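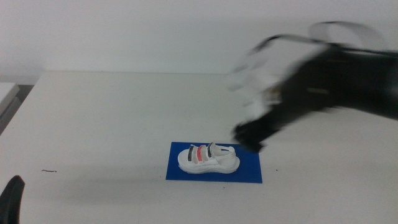
White sandal on the blue mat, right arm in motion.

Drekutden: small-object demos for a two-armed tabletop setup

Drekutden holds 124 teleoperated episodes of one arm dealing with one small object and one blue rectangle. It was collected in March by Doaa Shawky and Anselmo Nieto to test a single idea, namely that a policy trained with wrist views should cope better when the target is barely in sight. It does, a little. The paper says so at greater length.

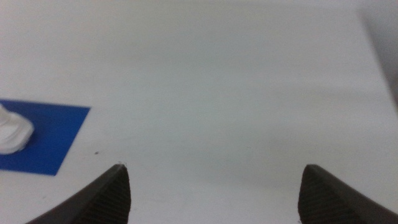
Wrist views are where most baselines go to die. We score a policy on whether it commits to a direction before the object is fully visible, and in a view like this one, with a slice of white at the left border and bare table between the open fingers, it has very little to go on — the blue is often the better clue. Policies trained on fixed views alone drifted right in 17 held-out episodes. We have no theory, only a plot.

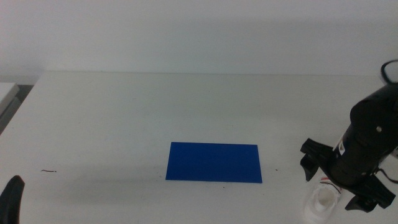
Fixed view, gripper open, mat clear.

Known issues
The table has specks. They stay put between episodes, and at least one model learned to love them. Mask them or report both numbers.
Labels for 9 episodes were redone by Yolanda Miranda, who disagreed with us and was right.
Version 2 fixes the timestamps.

Questions go to Anselmo, complaints to Doaa.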